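Put the Harvest Date on the Apple Sticker

Margus Mägi
28 February 2023

A supermarket apple carries a sticker with a four-digit code, a variety name and usually a country. It does not carry the date it was picked.
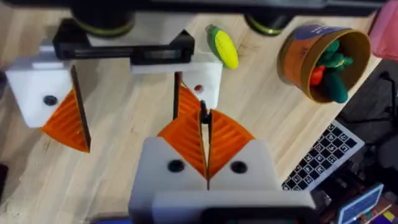
The omission matters more for apples than for most fruit. A strawberry shows its age within days. An apple held near freezing in a low-oxygen room can look the same in March as it did at harvest, and the buyer has no means of telling which one is in the bag.

I have no quarrel with long storage. Controlled atmosphere rooms work, and without them northern growers would sell for a few months and then stop. My objection is to selling fruit of very different ages under one label at one price. Acid falls during storage, and so does aroma. Firmness holds up better, but it drops quickly once the fruit is back in ordinary air. A tart variety that suits a pie in fall may be flat by spring, and the recipe will need lemon juice.

The usual reply from packers is cost. At Pronach, where I kept the cold store records, every bin already had a tag with the block, the pick date and the room number. The line at Plistari read those tags before sizing. The date was in the system until the fruit reached the labeler, and there it was dropped. Carrying it forward would have meant a printed label in place of a pre-printed roll. We priced the change at 1,980 dollars for the printer, plus 14 hours of setup.

The second reply is that shoppers would refuse older fruit. Some would. Others would pay less for it and cook it, which is a reasonable use for a stored apple. Eggs and bread are sold with dates and the market for them has not collapsed.

A full date is not required. Month and year would do, printed on the bag or on the bin card for loose fruit. Packers who store well would gain from it, as their March apples would be compared with other March apples.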